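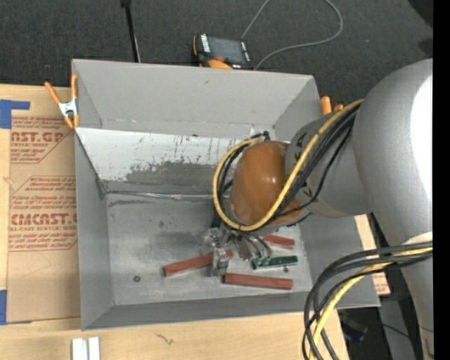

Slide 1. Bin picking cell, four blocks in the bin.

Speaker notes, equipment planning session, 20 August 2018
Drahomíra Rusnák

Leave the slide up while people sit down. Don't start with the vendor names.

Open with the question Raimo sent me in April: "Can we just put a number in the budget for a robot and sort out the rest later?" My answer was no. It still is. Expect him to bring it up again.

Point at the bin first. Gray, sloped sides, tape along the bottom of the panel, and a worn patch on that panel. Then the spring clamp on the left side, orange handles. Ask the room which line of the Dorkora quote covers any of that. Wait. The quote has an arm, a gripper, a controller and "commissioning." It has no bin, no clamps, no tape and no table.

Then the cables. Yellow one looping by the wrist, black ones next to it, another bundle at the lower right. Ask who replaces a cable and how long the cell sits while we wait for one. Dorkora says 2 days. Jekovska says 7. I have neither in writing, and I'd like someone to tell me why we are comparing prices before we have that.

Slide 2. The demo problem.

Both vendors showed us clean parts, well spaced, in a new bin. Very nice. Our parts touch, lean on each other and hide each other. Look back at slide 1 if needed: three red blocks and a green one, and the gripper is already covering part of the pile. That's only 4 pieces. Brunello wants to run full bins on second shift. I want to see a full bin picked to the bottom first, on our floor, with our parts, before any deposit.

(If Brunello objects: he's right that the payback sheet looks good. Ask him to read out the uptime figure and where it came from. It came from the brochure.)

Slide 3. Money.

Lempi's estimate for bins, fixtures, clamps and spare fingers is $1,604 per cell per year. I think it's low. She thinks it's low too, and said so in the margin. Put it in the operating budget, under its own line, so it can't be raided in the fall.

Don't let the Keskinen lease offer take over this slide. A lease moves the cost around. Read the return-condition clause aloud and move on.

Slide 4. What I'm asking for.

One cell at Grimholm, paid trial, our acceptance test. Joonas writes the test and the vendor doesn't get to edit it. No second cell in this budget year, whatever discount is offered for a pair.

Questions. If short on time, skip the safety fencing one and send people to Joonas.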